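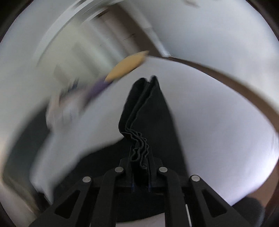
Aurelia Egger
我们小组的衣物采集规则终于改完了，一共19条。有几位同行请我公开讲一讲，所以我今天用中文写一串帖子。中文是我的第三外语，如果有的句子说得不自然，请在评论里告诉我，我会学习。

先说范围。这些规则适用于一个人手拿夹爪、在真实的住房里整理衣服的情况。实验室里的固定机械臂有另外一份文件，我不负责那一份，也不太敢评论。

再说性质。它们是内部的良好做法，没有法律效力，也不能代替任何正式的安全标准。我见过有人把内部规则叫作“标准”，客户听了就以为经过了认证。请大家在用词上小心一点。

我在文件里把要求分成三个级别：“必须”“应当”“可以”。“必须”没有做到，这一段数据不能进入训练集。“应当”没有做到，要写一句理由。“可以”就是可以，请不要在审核的时候拿它来批评别人。

为什么要这样分？旧版本里所有的句子都用“要”字：要检查电池，要礼貌，要拍清楚。新来的操作员看完问我，礼貌和电池哪一个更重要。我没有马上回答出来。

第一部分：进门以前。

【必须】住户的同意书要在设备从箱子里拿出来之前签好。我们以前是一边装夹爪一边请人签字，很省时间，可是住户看到机器已经装好，就不太好意思说不。这种同意我认为质量不高。

【必须】同意书按房间写。同意在厨房采集，不等于同意在卧室采集。卧室要单独一行，单独签名。衣物任务大部分在卧室做，所以这一行我们读得最慢。

【必须】告诉住户怎么撤回，并且把撤回的方法写在纸上留给他。只写一个网址是不够的。去年在Gittins的那批数据，有一户后来要求撤回，我们删除了155段。删除用了一个下午，查找用了四天。从那以后，每一段数据都带着住户编号，编号和姓名分开保存。

有人会问，已经训练好的模型怎么办。我的回答是：在同意书里老实地写清楚，撤回以后不再用于新的训练，旧的模型在下一次更新的时候替换。如果你们做不到，就不要这样承诺。

【应当】请住户自己把不想被拍到的东西收起来，给他十分钟，操作员在门外等。不要替他收。我们觉得无所谓的东西，对他可能很重要。反过来也是一样。

【必须】看一遍镜子、发亮的柜门、关着的电视屏幕。广角镜头能看到的比人想象的多很多。人的脸常常是从反光里进来的。

第二部分：房间和表面。

【应当】任务表面要和衣物有明显的明暗差别。黑色的衣服放在浅色的表面上，白衬衫放在深色的毯子上。但是我不允许为了这个去换住户的床单。如果差别不够，写进备注，照样采集。

这一条我和Meinrad Koller讨论了很久。他的意见是，机器人以后进到别人家里，也不会有人替它换床单，所以差别小的情况我们反而需要。我同意他的一半。现在的写法是：差别小的段落可以采集，必须打标签，训练的人自己决定用不用。

【应当】光线保持房间原来的样子。窗帘开着就开着。早上和傍晚都采集，在备注里写大概的时段就可以，不需要精确到分钟。

【必须】不要为了画面好看而移动家具、靠垫和被子。任务需要多大的地方，就清出多大的地方，做完放回去。放回去这件事听起来很小，但是住户记得最清楚。

【应当】桌上、床上的小物品，例如铅笔、纸张，如果不会影响安全，就留在那里。真实的房间里有这些。尖的、会碎的、能喝的东西除外，这些要请住户拿走。

关于“能喝的东西”，是因为一杯茶。我不想多说这杯茶。

第三部分：夹爪。

【必须】每天第一段开始以前，空手开合夹爪，看两根手指是不是同时动，闭合以后有没有缝隙。我们用的是平行连杆的结构，轴销松一点点，手指就会歪。从画面里很难看出来，从力的曲线里能看出来，但是那时候已经太晚了。

【必须】检查指尖的齿面。布料任务对齿面的要求比硬物任务高：齿里有线头，薄布会滑；齿磨平了，厚布会滑。换下来的指尖写上日期，放进袋子，不要和新的混在一起。

【应当】每做完一件牛仔类的衣物，清理一次指尖。牛仔布掉线，也可能掉色。清理用干的软刷。有一位同事用酒精擦，指尖表面后来变硬了，我不能证明是酒精的原因，可是在查清楚以前，规则里写干刷。

【必须】洗过、干的衣物才能做任务。穿过的不做。这条首先是为了住户和操作员的卫生，其次湿的布重量变了，动作也不一样了。

【必须】电缆从手腕外侧走，固定两个点，中间留一个松的弯。弯太紧，人的手腕会不知不觉地配合电缆，动作就不自然。弯太大，它会挂在衣物或者柜门上。多长算合适？手腕转到最大角度，电缆不拉紧，也碰不到手指，就合适。

我们现在用Atach快接座来装相机支架。我对它没有什么意见，只有一个提醒：每次拆下再装上，都要重新做标定，即使看起来位置完全一样。“看起来一样”在审核记录里不是一个有效的理由。

第四部分：动作。我个人觉得这部分最难写。

【必须】一段数据只做一个任务，任务的名称在开始以前就定好。不可以做完了再看它像什么，然后给它起名字。

【应当】速度用自己平时整理衣服的速度，再慢一点点。太快画面会模糊，太慢布料的行为就变了。布料有惯性，提起来的时候慢慢走和快速甩，落下的形状完全不同。如果任务需要甩，就甩，在标签里写“动态”。

运动模糊是一个常见的争论。有人希望把所有模糊的画面删掉。我反对逐帧删除：删了中间几帧，动作就断了，时间也对不上。我们的做法是整段保留，给每一段算一个清晰度的分数，放在数据旁边。要不要用，下游自己选。

【应当】抓布的时候，先接触，再闭合，再提起，三个动作之间不需要停顿，但是要能分得清。很多新人一边闭合一边提，布常常只被夹住一层。

说到层数。折叠过的裤腿，人用手指一摸就知道是几层，夹爪不知道，看画面也不一定知道。所以我们要求操作员在标签里写他想夹几层，再写他认为夹到了几层。这两个数不一样，也不算失败，要如实写。
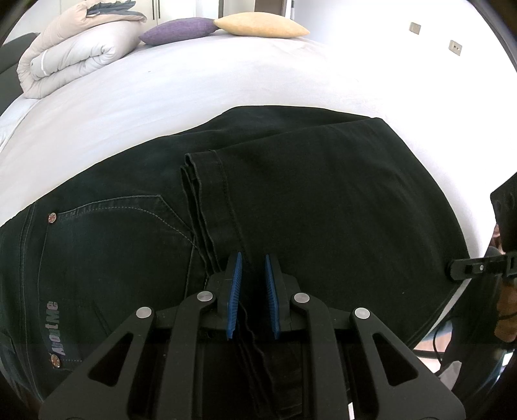

【应当】抓折起来的裤腿，从折边的末端进，手指的方向和折边平行或者垂直都可以，一段里面不要随意改变。压下去的深度以碰到下面的表面为止，不要用力顶床垫。床垫是软的，顶下去没有感觉，指尖上的力却已经很大了。

【必须】不夹金属件和绣花标。铆钉、扣子、拉链头都会伤指尖，绣花的线也容易被齿钩住。如果不小心夹到了，停下来，结束这一段，检查衣物，再检查指尖。顺序就是这样：衣物是别人的，先看衣物。

品牌标志怎么处理，我们问过律师。得到的建议是不为了标志去选衣服，也不在任务名称里写品牌。标签里写“黑色牛仔长裤”，到这里就够了。

【应当】同一件衣物要从不同的初始状态开始：铺平的，揉成一团的，一条腿翻上来的，里面朝外的。初始状态也要写。请不要总是从铺平的状态开始，这种最容易，也最容易让我们对自己满意。

揉成一团怎么揉，我们曾经写过一段很详细的说明，有高度，有松手的方式。后来发现大家严格地按照说明揉，所有的团都很像。现在说明只有一句：“像你洗完衣服从篮子里拿出来那样。”结果好多了。规则有时候写得太细也有害处，这个我学得比较慢。

【必须】操作员的另一只手如果参与了任务，要标出来。如果只是扶着设备，也要标，用另一个标签。手和手臂进入画面是可以的，同意书里操作员自己也要同意这一点。很多机构只想到住户，忘记了操作员也是一个人。

纹身、手表、戒指：手表和戒指在采集的时候摘下。纹身由本人决定要不要戴长袖。不能由组长决定。

第五部分：失败。

【必须】失败的段落不删除。掉了，滑了，夹错了，都保留，并且写失败的原因。原因从固定的清单里选，选不到就写自由文字。

我知道很多团队的成功率看上去非常高。有时候我会想，他们的失败都去哪里了。如果操作员的奖金只按成功的段数计算，那么失败就会自己消失。我们的报酬按小时算，这是我在Prindance争取的第一件事，花的时间比写完整份文件还要长。

【应当】连续三次同样的失败，停下来休息，或者换衣物。不要带着生气继续做。生气的动作，从轨迹里是看得出来的，我说的是真的。

【可以】操作员可以主动放弃一段，不需要理由。按下放弃键，系统只记录“放弃”两个字。以前需要填理由，大家就不按了，勉强把一段坏的做完，这对谁都没有好处。

第六部分：休息和身体。

旧文件里完全没有这部分，我觉得有点难为情。手持夹爪加上支架和相机，刚拿起来不重，拿一个小时就很重。弯着腰在床边做，腰比手先累。

【必须】连续手持不超过二十五分钟，然后把设备放下来。“放下来”的意思是离开手，放在垫子上。站着聊天但是手里还拿着设备，不算休息。

【应当】床的高度我们改变不了，人的姿势可以改变。可以跪在垫子上做，可以坐着做。相机的高度因此有变化，没有关系，真实的使用里也会有变化。

【应当】左手右手都可以。以前的文件默认是右手，左利手的同事自己想办法。现在支架两边都能装，请在开始的时候选好，一段里面不换。

第七部分：标注和审核。

标注我们在Prarnix里面做。工具只是工具，换一个也可以，下面说的和工具没有关系。

【必须】采集的人不审核自己的段落。这一条人人都同意，人人都想在赶时间的时候破例。我没有写例外。

【必须】每批抽100段做人工复核，由两个人分开看，看完以前不交流。两个人意见不同的段落，不是简单地听级别高的那一个，要写下不同在哪里。我们标签清单里一半的修改，都来自这些记录。

举一个例子。“抓取完成”是什么时候？一个人认为是手指闭合的时候，另一个人认为是布离开表面的时候。两种都有道理。我们最后分成了两个标签，“闭合”和“离面”。这样简单的办法，我们却讨论了两个星期。

【应当】不确定的时候写“不确定”。标注员常常怕写这三个字，觉得是自己能力不够。我对每一位新人都说，写“不确定”的标注员我更放心。

【必须】标签清单有版本号，改一个词也要换版本。旧的数据保留旧版本的标签，不要悄悄地批量替换。需要替换的时候，另存一份，写明是谁、按照什么对应关系替换的。

语言的问题。我们的操作员说几种语言，自由文字的备注就有几种语言。我以前要求大家都写英语，结果备注变得很短，而且没有内容。现在用自己最舒服的语言写，翻译放在旁边，原文永远保留。

第八部分：离开的时候。

【必须】和住户一起看一遍房间，确认东西都在原来的位置，衣物没有损坏。如果有损坏，当场写下来，当场说怎么赔偿。哪怕只是拉出来一根线。

【应当】问住户一句：有没有哪一段是您现在就想删掉的？请在关机以前问。有的人当时点头同意了一切，收拾的时候才想起来某件事。问了这一句，后面的撤回少了很多。

【必须】数据在离开以前确认已经加密。不要在火车上用笔记本电脑浏览当天的画面。旁边的乘客没有签同意书，住户也没有同意给他看。

写到这里，大部分都讲到了。下面回答几个私信里的问题。

有人问：小团队只有两三个人，这么多规则做得完吗？
如果只能选几条，我会先选同意书、失败不删除、不审核自己。其他的慢慢加。只有两个人的话，就互相审核，也不算坏。

有人问：你们总共有多少数据？
用新规则采集的到现在是3000段。比旧规则的时候慢。数量上我们不占优势，这一点我承认。

有人问：规则有没有让模型变得更好？
我没有足够的证据这样说。新旧两批数据的衣物不同，房间不同，人也不同，直接比较不公平。我能说的是，出了问题的时候，我们现在找得到原因。

有人问：为什么不自动给画面里的人和文字打码？
我们有自动打码，放在最后一步，当作第二道保护。先在房间里处理好，再依靠软件。顺序反过来，人就会变得不小心。

有人问：能不能把文件全文公开？
我正在和公司谈。住户同意书的模板应该没有问题，电缆和标定那几页要等。谈好了我会在这里接着发。

也有人说，这些都是常识，不需要写下来。我尊重这个意见。不过我自己有一次忘记了重新标定，一整天的数据都偏了，而重新标定当然也是常识。从那天起我比较喜欢写下来。

Meinrad刚才看了这串帖子，说我漏了一条：电池不能放在床上充电。他说得对。在原文件里它是“必须”，属于第三部分，请大家当作我已经写在那里了。

还有一个更正。前面讲清理指尖，我写的是“每做完一件牛仔类的衣物”。毛巾和毛衣也一样，文件里写的是“所有会掉毛、掉线的衣物”。

现在还有一个地方我没有想好，想听听大家的做法：衣服口袋里忘了东西的时候，你们怎么办？我们目前是停下来，不看，请住户自己来拿。可是夹爪上的相机一直开着，画面里已经有了。这一段是删，还是打码以后保留？我偏向删，组里意见不一样。有经验的同行请留言，英语、德语、中文都可以，我读中文慢一点，但是都会读。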